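4. Posting a community alert in Trellcombe

Read section 3 first if your group isn't verified yet. Unverified groups can draft but not send.

1. Sign in and open Alerts > New. Use the group account, not your personal one.

2. Pick a type. Missing person, lost pet, road closed, other. Can't be changed after sending so check it.

3. Title, 124 characters max. Name, age, town, last seen. Skip "PLEASE SHARE", it eats space and the filter drops it anyway.

4. Body text, up to 1000 characters. Clothing, direction of travel, who to call. One phone number only.

CAUTION: Never put a family's home address in the body. Once an alert is out people screenshot it and you cant pull it back.

5. Add a photo. Face clear, recent. Crop out other people, espescially kids.

6. Set the area. Drag the circle or type a place name. Too wide and followers start muting you.

7. Choose where it goes. Group wall is on by default. Cross-posting to Clillbridge has to be ticked every time.

8. Hit Preview, then Send for check. A second moderator must approve. No second mod online? Use the Duty button, goes to Marjan Kazemi or Behrouz Arabzadeh.

Note: alerts expire after 7 days. Renew from the alert's own page, don't post a new one. Duplicates split the comments and tips get lost.

4.1 Comments

Set to "held" for missing person alerts. Leave it that way. Tips marked Private go to the group inbox and stay off the wall. Guesses and rumors, delete. Anything threatening, report and keep a copy.

4.2 Closing an alert

Open the alert, press Resolve, pick a reason. Photo comes down at once on Trellcombe. Clillbridge copies you have to remove by hand, see section 6.
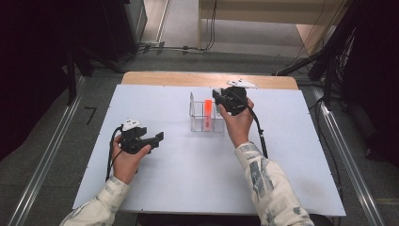
Fig. 3. Two hand-held grippers and a small clear box on a white tabletop.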